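Hilo sobre lo que hemos cambiado este mes en Onda, nuestro planificador de agarres.

Hasta junio Onda elegía el punto de contacto con un solo fotograma. Con cajas rígidas iba bien. Con sobres blandos, el borde estimado saltaba de un lado a otro y la trayectoria se replanificaba sin parar.

Ahora acumulamos 9 fotogramas antes de proponer un agarre. Cuesta 300 ms más por intento. En nuestro caso compensa.

Otro cambio: la apertura de los dedos ya no sale de la caja envolvente. Sale de la máscara — menos elegante, pero deja de abrir de más cuando dos paquetes se solapan.

Vaida Ots ha reescrito el sincronizador de relojes entre las dos pinzas. Antes las poses de izquierda y derecha se desfasaban en sesiones largas y había que recortar a mano.

Lo que sigue fallando: impresos brillantes con luz de ventana. La segmentación parte el sobre en tres trozos y Onda los trata como objetos distintos. Bohdan Chornovol está probando a fusionarlos por profundidad. 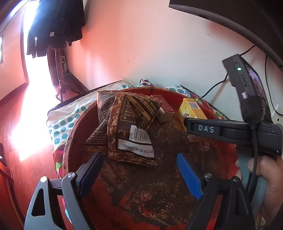 Sobres y cajas en un barreño rojo, con las dos pinzas de mano. La amarilla, ya en contacto con una de ellas.

El lunes subimos la rama con el sincronizador. La fusión por profundidad va aparte, todavía sin fecha.

Si alguien usa otra cosa para paquetes solapados, leo respuestas.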